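Teaching a Two-Armed Robot to Pack a Bag by Remote Control
Final report of the group project, submitted October 29, 2026

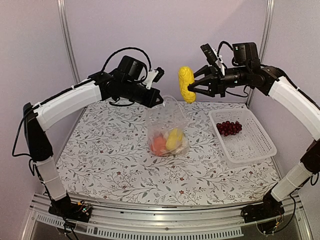 Department of Mechatronics and Control, Flallstead Institute of Technology
Group Design Project, Report 22

Authors: Bhupendra Sisodia, Ileana Gavrilă, Iulian Jitaru
Supervisor: Dalibor Tichý
Laboratory support: Costel Zamfir

Summary

This report describes the work of a three-member student group on teaching a pair of small robot arms to place toy fruit and vegetables into a clear plastic bag. The arms were not programmed with fixed movements. A student operated them by remote control, and the movements, together with the pictures from the cameras, were stored as demonstrations. A control program was then trained on the stored demonstrations and tried on the same table. The group collected 689 accepted demonstrations between March and the end of the summer term. The trained program could complete the task with a single item in most trials, but was unreliable when the bag had to be opened again between items. The report sets out the equipment, the procedure, the results and the faults found, and makes recommendations for the group that will continue the project.

1. Background and aims

The project was proposed by the department following a visit to the packing hall at Atdale, where mixed produce is placed in bags by hand. The hall had considered a machine for this work and had set the idea aside, as the bags were too soft and too varied for the equipment offered at the time. The department did not undertake to build such a machine. It asked the group to find out how far a program could learn bag packing from human demonstrations alone, using equipment already held in the laboratory.

The aims agreed with the supervisor in the first month were as follows.

(a) To prepare a remote control station from which one person could operate both arms together.
(b) To write down a procedure for giving demonstrations, so that three operators would work in the same way.
(c) To collect a set of demonstrations of the packing task and check their quality.
(d) To train a control program on that set and report its success and its failures.

A fifth aim, concerning paper bags, was withdrawn after discussion. It is mentioned in Section 7.

2. Equipment

The two arms are mounted on an aluminium rail at the front of the work table and face one another across it. Each ends in a gripper with two fingers, and a small camera is carried on each wrist. A further fixed camera views the table. The enclosure has plain, pale walls, and these were left bare throughout so that the background would not change from one demonstration to the next.

The table is covered with a cloth with a thin pattern of leaves and small flowers. The group first worked on the bare table top, on which the bag slid whenever a finger touched it. The cloth gave better grip. Its pattern was also considered useful, as a program that can find the bag only against a blank surface would be of limited interest. The cloth was taped at the back edge and smoothed before each session.

The objects are plastic toys. They were chosen in place of real produce because they keep their shape and colour over many weeks. The set includes a corn cob, a lemon, a peach and a bunch of dark red fruit. The corn has a bumpy surface that the fingers hold well, and it became the item on which new operators practised. The items wait in a low white basket with slots, placed at the operator's right, and the bag stands in the middle of the table.

The remote control station consists of two hand-held guide arms of the same proportions as the robot arms. When the operator moves a guide arm, the robot arm on that side follows it. The guide arms were built to a design left by the Fatcombe project group of the previous year. Two joints were rebuilt by Mr Zamfir after wear was found in the bearings.

Recording was done with the Tsao logging program, which is the one used elsewhere in the department. It stores the joint positions, the opening of each gripper and the camera pictures against a common clock.

3. Procedure for demonstrations

At the start of a demonstration the bag is standing and the items are in the basket. The left arm is given charge of the bag and the right arm brings the items. The operator first places the left gripper at the mouth of the bag. The right gripper then takes one item from the basket, lifts it clear of the low wall and carries it across. The mouth is opened, the item is lowered and released, and the right arm returns for the next.

Early demonstrations differed a good deal between operators. Ms Gavrilă brought the corn over upright and Mr Jitaru laid it on its side. Mr Sisodia opened the bag before going to the basket, whereas the other two opened it afterwards. Each method worked for the person using it. A program trained on the mixture, however, tended to hesitate over the bag with the item held above it. The group therefore agreed a written procedure of seven steps, which is given in the appendix to the printed report. Long items are to be carried upright. The bag is to be held at the mouth and not by the side. The left arm is to stay near the bag until the right arm has let go.

Operators worked for short periods and then changed over. Remote operation of two arms is tiring, and the quality of the demonstrations fell noticeably after a long sitting.

A demonstration was rejected if an item was dropped outside the bag, if the bag was torn, if an arm reached its joint limit, or if the operator paused to ask a question. Small errors that the operator put right without help were kept. The supervisor advised this, on the grounds that the program must also learn how to recover.

4. Data collected

A total of 689 demonstrations were accepted. Most include more than one item, and for training they were divided into shorter parts, each covering a single action such as taking an item or opening the bag. This gave 3,694 parts. The division was made by hand by Ms Gavrilă and Mr Jitaru, working from a shared list of actions. Where they disagreed on the point at which one action ended, the later point was used.

Opening the bag was the slowest action for all three operators. The plastic is clear and catches the light, and from the operator's seat the edge of the mouth is often hard to see. The wrist camera pictures were shown on a screen beside the station from the second week, and this was of considerable help.

5. Training and trials

The program was trained on the department's shared computer. It receives the camera pictures and the present position of the arms, and gives the next short run of movements for both. Three versions were trained. The first used all accepted demonstrations. The second left out those made before the written procedure was agreed. The third was the same as the second but was not given the picture from the fixed camera.

The second version was clearly the best. It moved without the hesitation seen in the first and took items from the basket with little difficulty, including from the corners. With one item to pack, it succeeded in about 22 of the 30 trials. With two items the result was poorer, and with three the full task was completed only occasionally. The third version often reached past the bag.

6. Discussion of faults

The main fault lay in the handling of the bag. When the first item had been lowered, the mouth often closed as the right gripper withdrew. Human operators dealt with this by nudging the plastic aside on the next approach. The program copied the nudge but did not always check that it had worked, and in several trials it released the second item on top of a closed bag.

A second fault concerned the cables at the wrists. These are long enough for the full movement of the arms, but a loop of cable sometimes passed in front of a camera when the wrist was turned. Mr Zamfir has since fitted shorter ties.

A third fault was in the planning of the work. The written procedure was agreed too late, and many careful demonstrations were of little use as a result. The group accepts responsibility for this. A short trial training after the first week would have shown the difficulty.

7. Recommendations

The group continuing the project should agree its procedure before collecting any demonstrations that it intends to keep. It should train an early version on a small set and look at the failures before going further.

More demonstrations should be given of the bag being opened again with items already inside it. The present set contains few of these in comparison with the first opening, and the results reflect that.

Heavier bags should be tried. Paper bags were withdrawn from the present work as they could not be obtained in a suitable size, but they hold their shape and may be an easier starting point for new operators.

The guide arms should be fitted with a light spring at the shoulder to reduce strain on the operator. A drawing has been left in the project folder.

8. Acknowledgements

The authors thank Dr Tichý for his supervision and for his patience with the booking of the laboratory, and Mr Zamfir for repairs carried out at short notice. Thanks are also due to the staff at Atdale, who allowed the group to watch the packing work and answered many questions about bags.

The demonstrations and the list of actions are held by the department. Requests to use them should be made to the supervisor through the project office at Flallstead.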